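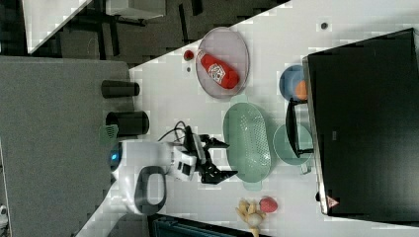 A pink plate, a blue dish and a ketchup bottle on a white tabletop.

Opinion: The internship credit charge should be tied to what the college provides

March 2026

Privell College requires one registered internship for most of its professional majors. Registration carries 2 credits, and a student who completes the placement in the summer pays the summer credit rate, which comes to $2,155 with the term fee included. The charge is the same for a paid placement and an unpaid one. It is the same if the student works ten miles from campus or in another state. It is also the same whether a faculty member reads every weekly log or signs the final form without comment.

I think the requirement should stay. The charge should be broken into parts, and the college should collect only for the parts it delivers.

Start with what the student gets for the money. The registration guide lists four services: review of the placement before it begins, a faculty supervisor, a midpoint contact with the employer, and evaluation of a final report. A classroom course of the same credit value gets a room, scheduled instruction, library reserves and usually some lab or software access. An internship uses almost none of that. The employer supplies the space, the equipment and most of the teaching. During the summer the student has no campus housing unless it is paid for separately, and the health center is closed after the second week of June.

The usual defense is that credit is credit. Under this view the price attaches to the unit on the transcript, and it would be unworkable to price each course by its cost. A chemistry lab costs more to run than a lecture in history, and students in both pay the same rate. I accept that argument for courses a student chooses from a catalog during a regular term. Full-time students pay a flat amount for the fall and spring, so the cost differences average out over a year. Summer internship credit is different in two respects. It is billed by the credit on top of the annual amount, and it is required for graduation. There is no averaging, and a student who objects to the price has no other course to take.

A student may register the internship in the fall or spring, when it fits under the flat rate. The advising office points to this often. In practice it works for placements within driving distance of Perron that accept part-time hours. Many do not. The Stosance program, which takes more Privell students than any other employer, runs from late May to the end of August and has no part-time track. A participant works 597 hours over that period. Dividing the charge by those hours gives $3.61 for each hour worked, payable by the student, before rent. Stosance does pay its interns, and the wage covers the charge. It also has to cover a shared apartment, a bus pass and food, and the bill from the college is due before the first paycheck arrives.

The timing is a separate problem from the amount and would be easy to fix. Summer charges post when registration opens and are due on the first day of the summer term. Financial aid for summer is limited to whatever eligibility a student has left after the spring, and for many students that is nothing. The monthly payment plan covers fall and spring only. A student with an accepted offer and no savings has to borrow privately, ask family, or decline the placement. Extending the payment plan to the summer term would require no change in price and very little change in the billing system.

Next, consider the supervision. Last summer 503 students registered internships. Faculty who supervise them are paid a small fixed amount per student, with no ceiling on how many they take. The college does not publish how the students were distributed. It should. A supervisor with six interns can call each employer and read each log with attention. A supervisor with sixty cannot, and the students on that list have paid for the same service. I am not accusing any instructor of neglect. The present arrangement gives no one a way to tell, and a department chair who wanted to check would have to ask for the records by hand.

Logs and evaluations are filed through Grorasska, the placement software the college adopted two years ago. The software already stores the date of each log, the date it was opened by the supervisor and the date of the midpoint contact. A summary by department could be produced from those fields at the end of each term. It would not need to name students or employers. It would show how many logs were opened within a week, and how many midpoint contacts took place at all.

With those figures available, the charge could be divided sensibly. I would suggest a registration fee that covers placement review and recordkeeping, set at cost and paid by everyone. A second part would cover supervision and be paid to the department, with a limit on the number of interns per supervisor. If the midpoint contact is not made, that part of the supervision charge should be credited back to the student's account. The remainder of the current charge, which as far as I can tell goes to general revenue, should be dropped for any internship the college itself requires.

The objection from the budget side is plain enough. Summer revenue supports programs that run at a loss, and removing part of it leaves a gap. That may be so, and the college should then say how large the gap is and propose to fill it through tuition that every student pays. Placing it on students in majors with a required internship means that nursing, education and media students carry a cost that others do not. If there is a reason for that distribution, I have not found it in the published budget.

A change for this summer is probably out of reach, as registration is already open. The payment plan could still be extended before charges come due, and the Grorasska summary for last summer could be run now from data already on file. Both should be on the agenda before the rate for next year is set.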